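Bruvholm Fold Policy, wrist camera edition

Bruvholm is a fold-finding module for grippers that work on ribbed and knitted cloth. It takes wrist camera input only. The method, developed by Rianne Mulder at Odmont, estimates the direction of the nearest crease and moves the fingertip along it until the upper layer can be pinched on its own.

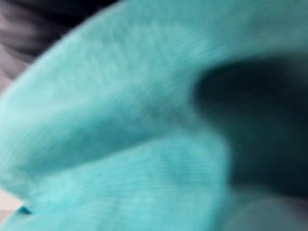

Training used 621 demonstrations on single-color textiles. Blurred input was kept in the set, and the crease estimator runs at 30 Hz on unsharpened video. In the Tidville trials the module separated the top layer on the first attempt in 77 percent of runs. Most failures were double pinches at a hem.

Supplied as a software package with a calibration target and the trial logs. Retraining for a new fabric takes 11 demonstrations. Fingertips are sold separately.

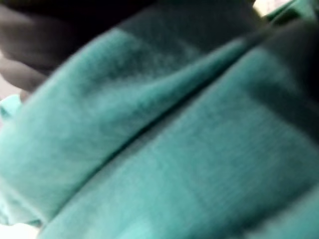

Mirjam Mulder writes that the first-attempt rate dropped on her heavier knits until she lowered the grip force, and asks for the hem failures to be listed by fabric weight. The next release of the logs will include that column.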